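The Levelling of Bostside

The instruction came down from the Stulisport office on a single sheet. Bostside was to be relevelled before the drainage contract was let. The last levelling had been run from the bench mark at Hastow church, and the figures no longer closed.

I had done the last levelling. This was not mentioned on the sheet.

A levelling run is a simple thing. You set the instrument up between two staffs, read the one behind, read the one in front, and subtract. Then the instrument goes forward and you do it again. Errors creep in at each set-up, but they are small and of either sign, and over a long line they mostly cancel. At the end you return to where you began. The difference between the height you left with and the height you came back with is called the misclosure. Up to 10 millimetres was allowed on the Bostside circuit. Mine, in February, had been four.

The drainage people had since checked one mark only, a brass bolt in the sill of the pump house, and found it low. They checked it again and it was lower.

I took the early bus out and began at Hastow. The bench mark is cut into the north buttress, a horizontal groove with an arrow under it. From there the line follows the lane to the sluice, crosses by the footbridge and goes along the bank to the village. I kept the sights short. The staff man was new and held the staff well, and we did not talk much. By noon we had reached the chapel, and the heights agreed with February to the millimetre.

After the chapel they did not. The first house was down three. The school was down 11. At the pump house I read the bolt, had the staff turned and read it again, then moved the tripod and read it from the other side. It was down 198.

I wrote this in the book and ruled a line under it.

A woman came out of the cottage opposite and asked if we were from the water. I said we were from the county. She said her back door had stopped closing at Easter, and that her husband had planed it twice. I asked if I might see the floor. I put a marble on the tiles by the stove. It rolled to the back door, paused at the mat and went out into the yard. 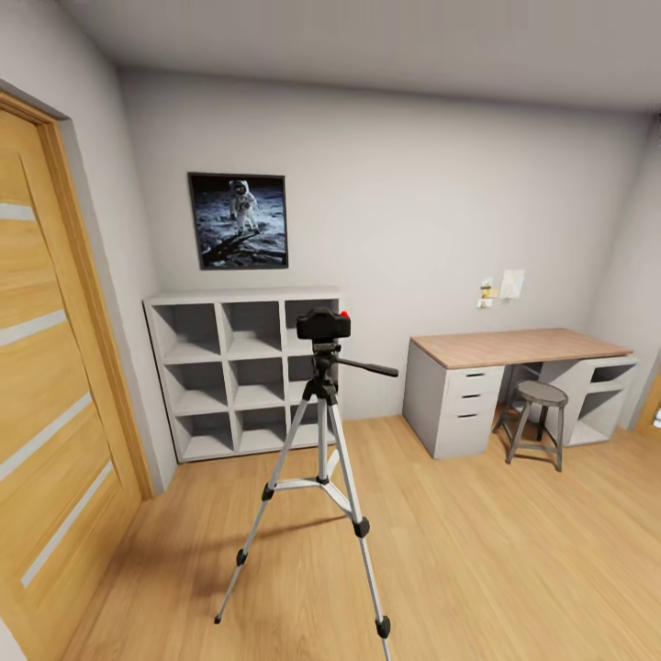
Subsidence on peat is slow and generally even. What I had was neither, so I stayed on. The county has a store at Kerslake and I went there to find the old field books, which go back to the first drainage. I have spent a good part of my working life looking at things on three legs, theodolites and levels for the most part, sometimes a camera with a long pan handle out to one side, and I trust them more than I trust ground. A tripod will stand on anything if the legs are set properly. It takes up the slope and gives you back a level plate, and after enough years you forget that there was a slope to take up. The first book gave the pump house bolt at 652 millimetres above the sluice. Each later book gave it the same. I recognised the hand in the last four as mine.

I worked through the reductions that night at the lodging. The backsights and foresights were sound as far as the chapel. Past the chapel they were too good. They fell where they ought to have fallen, to the millimetre, for 500 metres of soft bank. I could remember the morning in question. It had been raining hard and the light was poor, and I could remember the bus.

The drainage office wanted one number for the bolt and a note on method. I gave them the new number. Under method I put that the line had been observed in both directions, and that the earlier values past the chapel should be withdrawn. There was a box for the cause of the discrepancy. I wrote "observer" in it and signed the sheet.

In the morning I walked back along the bank without the instrument. The woman's husband was in the yard with the door across two trestles, taking a little more off the bottom edge. He asked me how much he should allow. I told him, and he marked it with a pencil.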